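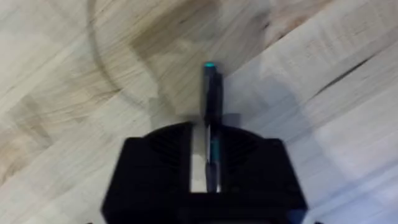

The Hanby Street library is finally getting its Sunday hours back!

Thursday, May 19, 2022

I've been wanting to type that headline for so long, you guys. The town council voted Tuesday night and it passed, so starting the first Sunday in June the Hanby Street branch will be open from noon to five. If you've moved here recently you may not even know we used to have Sundays. We did, and they were great, and then the hours got cut in the budget mess and we were told it was temporary. Well, temporary went on and on. My daughter was in kindergarten when the sign went up on the door and she's now reading books thicker than my phone charger brick (which is pretty thick, it's an old one).

So I went to the meeting. I don't usually sit through the whole thing, I'll admit it, I normally watch the recording at home while folding towels and skip the zoning parts. But the library was listed as item two on the agenda so I figured I'd be home by eight. Nope! They moved it behind the drainage discussion for Wyss Road, and the drainage discussion was LONG. There was a map. There was a second map that corrected the first map. If you live on Wyss Road, the short version is that they're going to clear the ditch on the north side and look at the culvert again in November, and please quit putting grass clippings in there.

When they got to the library it was nearly nine thirty and most of the seats were still full, which made me happy. A petition had been handed in with 1421 signatures on it. For a town our size that's a lot of people stopping outside the grocery store to write their names down, some of them in the rain! I signed it at the farmers market back in the fall and then forgot whether I'd signed it, so I tried to sign again in March and the woman with the clipboard found my name on her list and sent me away. Fair enough.

Vivek Chauhan, the branch manager, got up and talked for maybe five minutes. I liked how plain he was. He said the building is already heated on Sundays so the pipes don't freeze, and the lights in the front hall are on a timer anyway, so what the money really buys is people to staff the desk. He's asked for two part-time positions and he got them. He also said something I wrote down on the back of my agenda: "We have families who come by on Sunday, try the door, and read to their kids on the steps. I'd like them to be able to come in." I may have gotten a little teary. It was late and I hadn't had dinner.

A couple of people spoke against it. One man wanted to know why we couldn't just close on Wednesday mornings and swap the hours over, and I thought that was a decent question. The answer was that the Wednesday morning story time is the busiest thing they run, with 80 people through the door on a good week, counting the babies. Somebody else said everything's on the computer now and who needs a building. I have opinions about that but I kept them in my seat with me. Then they voted, and it was five to two, and there was clapping, and the mayor asked us to please hold the clapping until the end, and then it was the end, so we clapped again.

Now for the practical stuff, and I've had a bunch of messages asking already.

The Sunday hours are noon to five, all year, with no summer break. They'll be closed on Easter and on the Sundays next to the big holidays, and a list is going up by the front desk. Regular hours on the other days don't change at all. The book drop on the parking lot side stays open the whole time like it always has, but the one by the front steps is being repaired (the flap sticks) so don't use that one until the tape comes off.

The Brudmont bus doesn't run on Sundays, and that's a real problem for folks on that side of town. It came up at the meeting and the answer was basically "we'll talk to the transit people." I'll keep bugging them about it. If you can give a neighbor a ride, there's a sheet at the desk where you can put your name down.

The downstairs meeting room will be bookable on Sundays too! It's free if you're a club or a school group and you have a library card. The piano teacher from over by Umanetti's bakery has already asked for a recital date, so if you want a Sunday in the fall I'd get moving. You have to call or go in person, they don't take room bookings by email. I asked why and was told it's because two birthday parties once got the same afternoon and there was nearly a fight over the folding chairs.

And the book sale. The spring one got bumped back when the basement had its damp problem, so they're going to do it on the opening Sunday instead. Paperbacks are a dollar, hardcovers are two, and anything left after four o'clock is whatever fits in a grocery bag for three bucks. Bring your own bag! Last year's sale cleared $257 from the cookbook table alone, and I believe at least twenty of that was me. I don't need more cookbooks. I came home with one that's entirely about soups and I've made one soup.

They could use some more donations before then. Clean books in decent shape, puzzles if you're sure they have all the pieces, kids' DVDs. No encyclopedias and no magazines, and please nothing that's been living in a garage. You can leave boxes inside the side entrance any weekday until the Friday before. Don't leave them outside overnight, the raccoons back there are bold and they've ruined more than one box of mysteries.

I also asked about the fines thing, which keeps going around on the neighborhood page. No, they're not bringing late fines back. Yes, you still have to pay for a book you've lost. If you've had something sitting under your couch for three years and you're embarrassed about it, just take it in. I returned a gardening book last month that was so overdue it still had one of the old yellow stickers on the spine, and the guy at the desk only said "oh wow, one of these!" and put it on the cart.

One correction while I'm at it. Last week I said the Hanby Street crosswalk was getting repainted on Monday, and it's the one on Mill, by the post office. Sorry to whoever moved their car for me!

The first Sunday they're putting coffee out in the lobby from noon until it's gone. My daughter has a list of eleven books she wants and she's told me we're going to be first at the door, so come say hi if you see us. I'll be the one carrying the bags.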